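Bullby Youth Basketball Program
Progress report to the Appiah Fund
Mon 20 November

1. Period and scope

This report covers program activity from the close of the spring league in May to the date above. It follows the headings in the grant agreement. Spending is reported separately on the Fund's own form.

2. Participation

Registration for the fall league closed with 713 players, all entered in the Zultine registration system. Players who signed up for both the league and the skills clinics are counted once. Clinic attendance is logged by session, and the total for the period is 1335 player visits. The girls' middle school division filled first and was split into two pools. The boys' high school division is below its target. Several players in that age group left for school teams after tryouts, and their places were offered to the waiting list for the division below where age rules allowed it.

3. Schedule and courts

League games are played on weekends at the Bullby recreation center and at the Nirnar gym. Each site runs a single court on a fixed rotation with a running clock in the first half and a stopped clock for the last two minutes of the second. The rotation allows a short warm-up between games. When a game goes to overtime, the warm-up for the next one is cut and the start time is kept.

Nirnar was closed for part of the summer while the floor was refinished. Clinics planned for that site were moved to Bullby and held in the evening. Attendance at the moved sessions was lower than at the regular ones, mainly among players who live on the Nirnar side and depend on the bus. 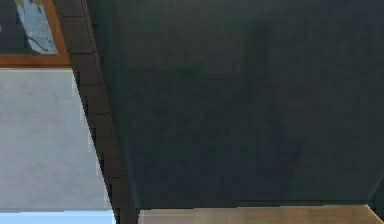 Will the fall schedule be completed before the holiday break?

The regular season will be completed on time, and the playoffs will begin after the break. The playoff bracket uses single elimination in all divisions except the youngest, which plays a round robin with no final.

4. Coaches and officials

The program has 23 certified coaches. All of them completed the concussion and first aid modules before their first practice. Certification lapses after a fixed term, and renewal reminders now go out through Zultine.

Officiating remains the weakest area. Every high school game has had a full crew, but some games in the younger divisions were worked by a single official. Pay per game was raised at the start of the fall season. A training course for older players who want to referee the younger divisions is planned for the winter.

5. Equipment

Game balls were replaced in all divisions, with the smaller size used for the two youngest. The shot clocks at Bullby were repaired and are in use for high school games only. Uniforms arrived after the first weekend of play, and teams wore practice pinnies until then. The supplier credited the late delivery against the next order.

6. Changes to the work plan

The summer three-on-three event was not held. The Fund approved moving that line to court rental, and the added hours were used for the evening clinics. No other change is requested at this time.

7. Next period

Winter registration opens after the playoffs. The high school division will be offered in a shorter format, with later tip-off times on school nights. Clinics at Nirnar return to their normal hours. The next report will include final standings, the number of newly trained officials and clinic attendance by site.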